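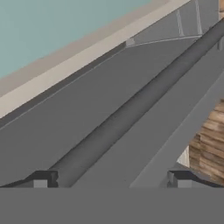 Troverov pay tracker: four months in

My pay went up in April and by July I felt poorer than I had at Christmas, so I went looking for something that would tell me whether I was imagining it. A chap at work, Indrek Lukoševičius, had been going on about Troverov for ages (he does our union branch newsletter and loves a chart) and in the end I gave in and bought a year's licence to shut him up.

What it does is simple enough. You feed in your payslips and your bank statements, and it works out what your wages are worth once your own price rises are taken off. Your own, mind you, not the headline figure off the news. I don't run a car and I don't have a mortgage, so the national basket has never looked much like mine. I rent, I get the bus, and I eat a frankly silly amount of cheese.

Setting up took me most of a Sunday afternoon. The payslips went in fine, apart from two old ones where it read my pension contribution as a bonus (if only!). The bank statements were more of a slog. It sorts your spending into groups and it has some very odd ideas. My dentist went under "leisure". The chip shop went under "household repairs" and stayed there however often I moved it, until I found there's a tick box called "remember this" hidden underneath the amount. Why that isn't ticked to begin with I couldn't tell you.

Once it's all in, though, I really like it. You get one plain line for your pay and another for your costs, and you can see the gap opening up. Mine started to open last autumn, well before I'd noticed anything, and it's mostly the rent and the electric. Food was less of it than I'd have guessed. I took a printout to my pay review and my manager did at least read it, though I came away with the same offer as everybody else.

There's a "what would I need?" page too, where it tells you the rise you'd have to get just to stand still. Mine came out at £127 a month after tax. I had to go and make a cup of tea after that one.

Now the grumbles. The forecasting bit is not worth bothering with. It takes your last few months and draws them onwards in a straight line, so if you've just had a big gas bill it reckons you'll be bankrupt by spring. I've switched it off. It also can't cope with overtime. If your hours jump about it treats a busy month as a pay rise and the next quiet one as a cut, and you end up with a line like a saw blade. My sister does shifts at a care home and gave up on it inside a week. If that's you, I'd have a look at Lakau instead, which does things by the hour. It's uglier and you type everything in yourself, but she gets on with it.

I did try Navickas before all this, by the way. Very pretty, and all it wanted to do was sell me a credit card.

Help is by email only. I wrote in twice, once about the chip shop and once about exporting to a spreadsheet. The first answer came the next morning from a real person who'd plainly read my message. The second took nine days and was a link to a page I'd already found. The export does work, but it puts the dates in as text, so you'll be fiddling with columns before you can sort anything.

Would I pay again? At this price, yes, as long as it doesn't go up at renewal (I'd enjoy watching it log that one). Four stars out of five from me. If you're salaried and paid the same each month it's well worth a go, and you can try two months of statements free before you hand over any money. Have your tenancy agreement to hand when you start, as it asks for the date of your last rent increase and won't let you skip the question.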